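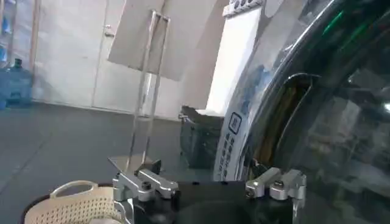

Second Progress Report to the Dellier Fund
Evening English and Family Reading at Ruddock House
Prepared by Thitima Panyasiri, program coordinator

Dear Rosaire and everyone at the fund,

I know the template asks for two pages, and I promise I did try, but so much has gone on since the last report that I have let myself run over a little. The budget table is in the separate attachment, as before, and the parts you asked me to write up in more detail are all in here somewhere.

Where we are with enrollment

We have 92 adults on the books for the evening English classes, against the 94 we put in the proposal. Two short, then, and I expect us to make that up when the Tuesday beginner group opens its second section in August. The waiting list for beginners is still longer than I would like. The intermediate group has been slower to fill, and I think we set the level too high in the flyer. Carter Lemieux has rewritten it in plainer language (the old one used the word "proficiency" twice, which put off exactly the people we wanted), and we have had several calls from the new version already.

Attendance is where I would like to be frank with you. It was lovely in the first weeks, then it sagged badly during the cold spell, and it has come back in the morning groups but only partly in the evening ones. Many of our learners work shifts at the Iltham packing plant, and when the plant moved its late shift forward, the 6:30 class became impossible for a good number of them overnight. We now run the same lesson at 10 in the morning and again at 7:15, and people may come to whichever suits them that week. It makes for an untidy register and I apologize in advance to whoever has to read it, but the learners are much happier.

Teaching

Arben Kadrić has taken over the beginner course from Amrit Robichaud, who has moved to the family reading side as we planned. The handover took longer than either of them hoped. Amrit's lesson notes were wonderful but were mostly in Amrit's head, and the two of them spent a good many afternoons getting them onto paper. What we have at the end of it is a proper binder, one unit per week, with the listening pieces recorded and the worksheets in large print. We would be glad to share it with your other grantees if they would like it.

The units follow the things people told us they needed to say: calling a school to report a sick child, reading a pay stub, asking a landlord to fix something, talking to a pharmacist, understanding the notices and labels you meet on any ordinary day. The pay stub week was the one everybody talked about afterward. Arben had planned one session on it and ended up giving three, as so many learners brought questions of their own about deductions. We have since asked the tax help people in Ereo to come and do an evening with us, and they have said yes in principle.
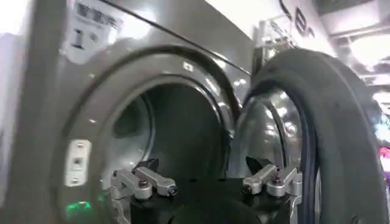
The household unit has also gone down well, and I would like to expand it next term. It covers instructions, warranties, repair calls and the kind of small print that is hard going in anyone's first language, let alone their third. One learner told Arben that she had phoned a repair company by herself for the first time, and had been put on hold for so long that she practiced her opening sentence until she was sick of it. She got her appointment. We are using her call, with her permission, as the basis for a new role-play.

Family reading

This is the part of the work I find hardest to be brief about. The Saturday sessions have settled into a nice rhythm under Amrit: a story together, then parents and children in pairs with a book they have picked, then a snack and a good deal of noise. We bought books with the second installment of your grant, and the lending shelf now holds 800 titles, quite a few of them in two languages. The picture books go out and come back quickly. The chapter books go out and stay out, and after some discussion we have decided not to fuss over that. A book that lives in a family's home for a few months is doing what we bought it for.

The one real disappointment has been the grandparents' circle. We had hoped older relatives would come in and tell stories in their own languages, and we did have three very good afternoons of it, but the time of day was wrong and the stairs were worse. Amrit would like to try it again on the ground floor, with transport arranged beforehand and a shorter session. I think that is worth one more go before we give it up, and I have left the line in the budget at the same amount.

Money

Spending is close to plan overall. We are under on printing, thanks to the binder being done in one run, and over on childcare, where running the lesson twice a day has meant more hours. With your agreement, I would like to move the printing underspend across to childcare. It will not quite cover the gap, but the Ruddock House reserve can carry what is left. Teaching costs are as forecast — the extra morning lesson was absorbed by cutting the conversation café back to every other week, which I was sorry to do and hope to reverse.

What comes next

The second beginner section opens in August, with 12 places held for people who have been waiting longest. Carter is setting up short end-of-term conversations with learners in place of the written survey, which hardly anyone filled in last time (and several who did were being polite, I suspect). Arben will pilot the expanded household unit in the morning group first, and if it goes well it will move to the evenings after the break.

I would also like to raise, without asking for anything yet, the matter of a second teacher for the intermediate group. If the new flyer keeps working the way it has, one person will not be enough by winter, and I would sooner talk it over with you early than arrive with a panicked email.

Rosaire, you mentioned wanting to sit in on a class. Please do come, and come to a morning one if you can, when the beginners are at their liveliest and the coffee is fresh. You will probably be asked to introduce yourself and say what you had for breakfast.

With warm thanks from all of us,

Thitima Panyasiri
Ruddock House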